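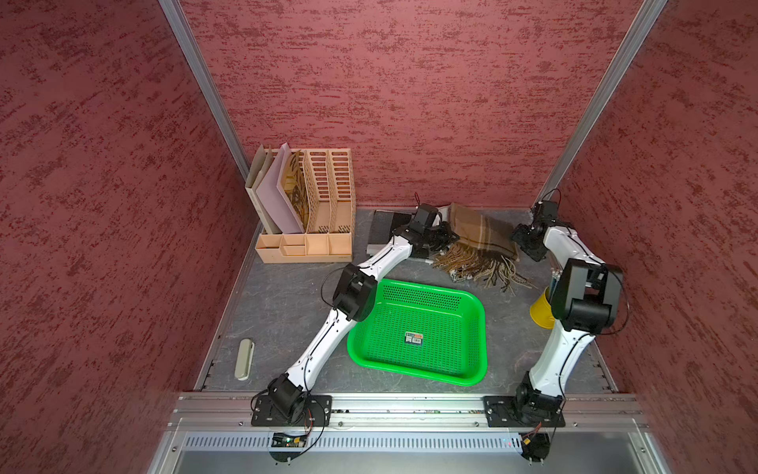 When should a traveler write the list of what was in a checked bag?

Before leaving home, while the bag is being packed. A list written after the bag goes missing is still accepted by most carriers, but it takes longer to produce and leaves out small items.

This page covers the full process for a delayed or lost checked bag: the list, the airport report, interim expenses, and the final claim. It is written for clients of Minstead who booked air travel through the agency, but most of it applies to any airline ticket. Last revised September 12, 2021.

Before departure

1. Write the list by bag. If two people are traveling with two bags, make two lists and put the name of the ticket holder at the top of each. Claims are handled per passenger, and a shared list has to be split later.

2. For each item, enter what it is, the brand if there is one, the year bought, the price paid, and whether you have a receipt. Leave a blank where you do not know. Do not guess a price on this list; the claim form has a separate column for estimates.

3. Lay the contents out and photograph them, then photograph the closed bag from the front and the side. Include the handle and any scuffs or repairs. Airport tracing systems work from bag type and color first, and the bag tag number second.

4. Save the list and the photos somewhere you can reach without the bag. Email works. Clients with a Reltero login can upload them under Trip Documents, in the folder named Baggage. The limit there is 5 files per traveler, so combine the receipts into one PDF.

5. Move medication, keys, electronics, jewelry and original papers to the carry-on. Many carriers exclude these from liability when they are checked, and listing them will not change that.

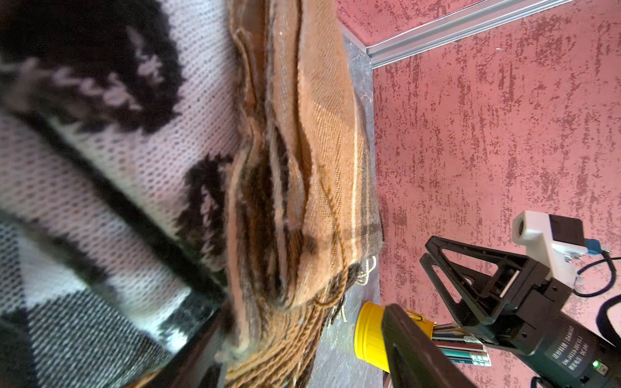 Once the list is saved, check the two documents that decide what you can recover. The first is the airline's contract of carriage, which sets the maximum liability and the time limits for written notice. The second is your travel insurance policy, if you have one. Look for the waiting period under "baggage delay" and the per-item cap under "baggage loss". These are separate benefits and usually have separate limits.

At the airport

Go to the baggage desk before you leave the arrivals hall. On an itinerary with more than one airline, report to the carrier that operated the last flight, even if the bag was last seen with a different one.

Ask for a written property irregularity report. Check the following before you walk away:

The file reference is printed and legible.
The bag tag number matches the stub on your boarding pass or receipt.
The delivery address is the place you will be sleeping that night, with dates if you are moving on.
The phone number includes the country code.

Keep the bag tag stub. Staff sometimes ask to staple it to their own copy. Photograph it first.

If the desk is closed, file the report on the airline's website the same day and save the confirmation. At smaller airports such as Pladholm the desk is run by a handling company for several airlines – the report is still valid, but make sure the correct airline is named on it.

Interim expenses

Buy what you need for the time you are without the bag and keep itemized receipts. A card statement alone is generally refused. Toiletries, underwear and a change of clothes are rarely questioned. Replacement of a full wardrobe on the first day usually is.

One Minstead client, Elin Gwynne, was without a bag for 3 nights in June and submitted $280 in receipts. The airline paid the clothing and toiletries in full and declined a suitcase bought on the second day, which was later paid by her insurer. The order matters in cases like this: submit to the airline first, get the decision in writing, and send that decision to the insurer with whatever was refused.

The item description

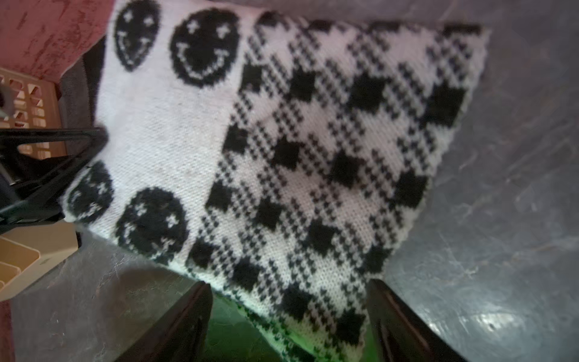
The description column is the part of the claim form most often returned for correction. Each line should let a person who has never seen the item pick it out of a pile. Generic entries such as "knitwear, white" do not do this. The white knit in the photo would be entered as "white knit, black smiley faces with white star-shaped eyes", which a tracing agent can match against an opened bag with no outside tag. Put the distinguishing feature in the first few words, because some forms cut off long entries. Follow it with the size, then the brand.

Use one line per item for anything with a value you would want back separately. Socks, underwear and similar can be grouped on one line with a single total.

For items without a receipt, acceptable evidence varies. Order confirmation emails, card statements showing the store and date, and photographs of the item in use are commonly accepted. Where none exist, enter the current retail price of an equivalent and mark it as an estimate. Expect a deduction for age.

Submitting the claim

Send the claim form, the property irregularity report, the boarding passes, the bag tag stub and the receipts as one package. Write the file reference on every page. If you are claiming through Mocanu, the insurer offered with Minstead packages, use form 3269 and attach the airline's written decision. Mocanu will open a file without the decision but will not assess it.

Do not send originals unless you are asked to in writing.

Note the date of submission and the name of the department that acknowledged it. If the acknowledgment does not arrive, resend the same package with the original date in the subject line. A new claim started from scratch can be treated as filed on the later date, and may fall outside the notice period.

If the bag is returned

Open it in front of the courier where possible and compare it against the list. Report missing or damaged items in writing under the same file reference. Signing for delivery does not normally close the claim, but some delivery slips include a statement that the contents are complete – strike that line out before signing if you have not had time to check.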